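Mugs, coasters and a lid I can't place

December 3, 2007

Quick one tonight, dinner is on and I've got nearly 20 minutes.

So the shelf clear out. I said in April I'd do it and then I didn't, and then the shelf started to lean. Only the mug shelf mind you, the plates are a whole other post and I'm not ready. Everything off, everything on to the table, and see what we've really got. Usual rules — if it's chipped on the drinking side it goes, if it's chipped at the foot it can stay. If I can't remember using it since we moved here, it goes in the box for the Brodedeo sale.

First surprise, the mug rack is fine. I'd been blaming the rack for months. It's the reddish pink one from Stovier, bought when I thought I was going to have a pink kitchen (that lasted until I priced the paint). I'd convinced myself it was wobbly but it stands perfectly well on a flat table. It's the shelf that's wonky. Hence the screwdriver, little yellow one, lives in the cutlery drawer and gets used for everything from plugs to tins of emulsion.

Put three mugs with it to start. White, pink, pale green. The white one is my everyday tea, the green one is for soup, and the pink one I'd have said I never use except that it's always in the washing up so somebody must.
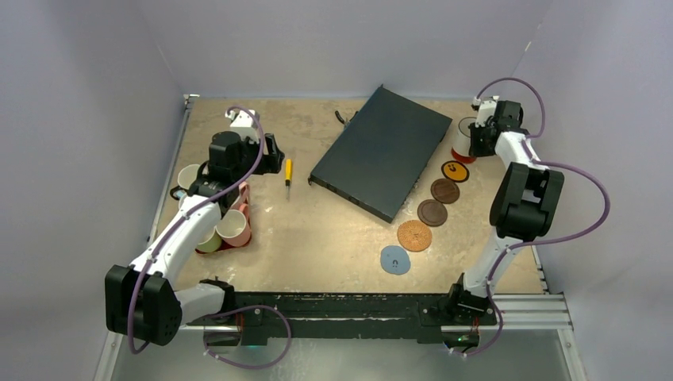
The coasters

Right. Coasters. I keep buying them and then putting cups straight down on the table anyway. Laid out five round ones in a line to decide, and it did help seeing them next to each other and not in a heap at the back.

The black one with the orange ring and the little orange magnet on it is staying, no argument. Got it at Guillot's when they were closing the upstairs and everything was in baskets by the till. It doesn't match a single other thing I own. Don't care.

Then the browns. Plain brown, and another brown that's a bit darker, more of a chocolate. I bought them at different times thinking they were the same and they are not the same, and once you've seen it you can't stop seeing it. They can stay for now beacuse they do the job and visitors are polite.

I did think about cork. Utitz do a pack of 50 for not very much but what would I do with 50 cork coasters. Open a pub.

Lids

This is where I lost most of the evening. There's a drawer, you'll have one too, where lids go. Plastic ones, a glass one with no knob, two for jam pans I gave away years ago. Most of it went straight in the bin bag and I felt marvellous.

But then the round wooden one. Dark walnut, lovely straight grain with honey coloured streaks running through the darker bands, and a groove going round inside the rim so the middle looks a bit sunken. Far too nice to throw out. There's a thin pale scratch near the edge which I'll have a go at with a bit of oil and a soft cloth, I've read that rubbing a walnut kernel over it works as well, if anyone's tried it do say.

Trouble is I can't for the life of me think what it's the lid OF. Tried it on the tea caddy, too wide. Tried it on the flour jar, nowhere near. The biscuit barrel has its own lid and looked quite offended. I've got a feeling it came with a storage jar from Stovier, the same order as the rack, and the jar got broken in the move and I kept the lid out of hope. Looked them up and a new jar is 900 of their loyalty points. I have 20. So that's that.

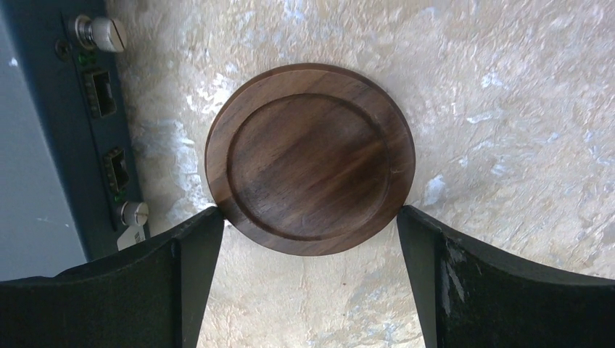
The walnut lid, still looking for its jar.

For now I'm going to use it upside down — no, right way up, the rim would stop a cup sliding off. So it's a coaster. Yes I know, another coaster. I only meant to sort the things and I've ended up with one more than I started with.

Still to do: screw the shelf bracket back in properly (the wall plug's gone soft I think, might need the next size up), wipe the shelf down, put paper on it or don't, haven't decided. White mug at the front, green behind, pink wherever it likes. The big serving stuff can go up top where I can't reach it, that's no different from how it was before.

Also if you were the one asking in the comments about the rack, it does come apart for cleaning but do it over a towel, the little feet roll off and you'll be on your knees with a torch. Ask me how I know. And don't put it in with anything white, mine came up fine but I did it by hand and wouldn't trust it in the machine.

Sale box so far has one teapot with no lid, a gravy boat, and a set of egg cups shaped like boots. If anybody local wants the egg cups shout before I drop it all off, otherwise they're Brodedeo's problem.

Potatoes boiling over, got to go. Plates next time. Maybe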